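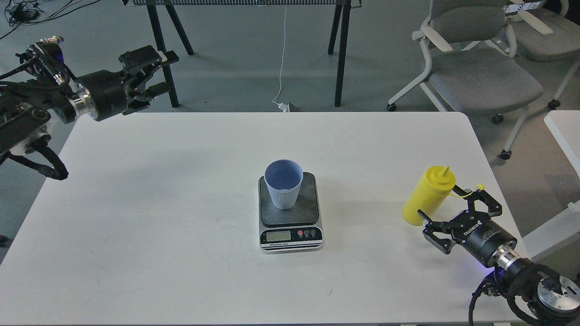 Weighing sauce from a squeeze bottle – tare first or subtract?
Posted by Reto Steiner, February 8, 2020

Trying to portion dressing into a plastic cup on a kitchen scale, squeezing it out of a yellow bottle. Need 69 grams each time. I zero with the cup on, then squirt, but if I wait too long the screen shuts off and the zero is gone. Also it creeps a gram or two after I stop. Scale is a cheap one, red button for power. Do I need a better one or am I doing it wrong??

Notburga Hollenstein
Scale is probaly fine. Cup on, tare, squirt right away. Don't rest the nozzle on the rim, you're pushing on the cup and the number goes nuts.

For the shutoff – weigh the empty cup once, write it on tape on the side. Screen dies, just turn it back on with nothing on it. 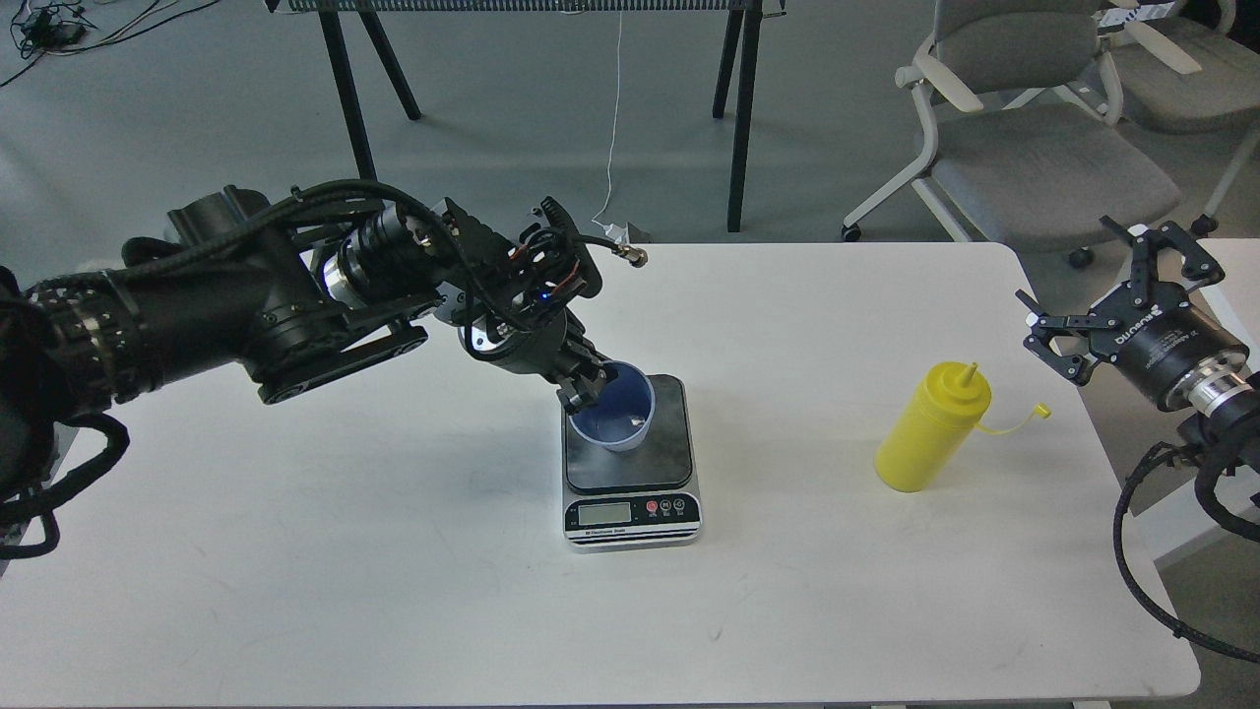
Then put the cup back, middle of the platform, and take off what the tape says. No need to start over. Stop a gram or so short too, the last bit always drops after you let go. Flip the cap back on when your done or the tip crusts up.

Mathias Bühler
get a Durnix. mine goes up by 1 g and never had a problem

Kipchumba Mfaume
Check it with something you know. I use a 100 gram weight, cost next to nothing. If it reads right in the middle but off in the corners, keep the cup centered and forget it. New batteries fixed the creeping on mine.
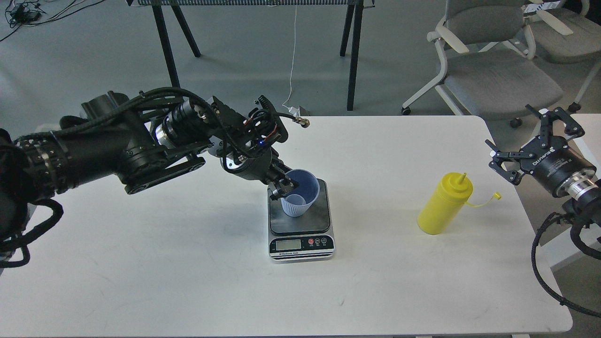 Flurina Danzer asks whether the tape trick still works if the cups aren't all the same brand. Mine are a mix and some are heavier, so I'd have to label every one?

Notburga Hollenstein
Yes, label each one. Takes a minute.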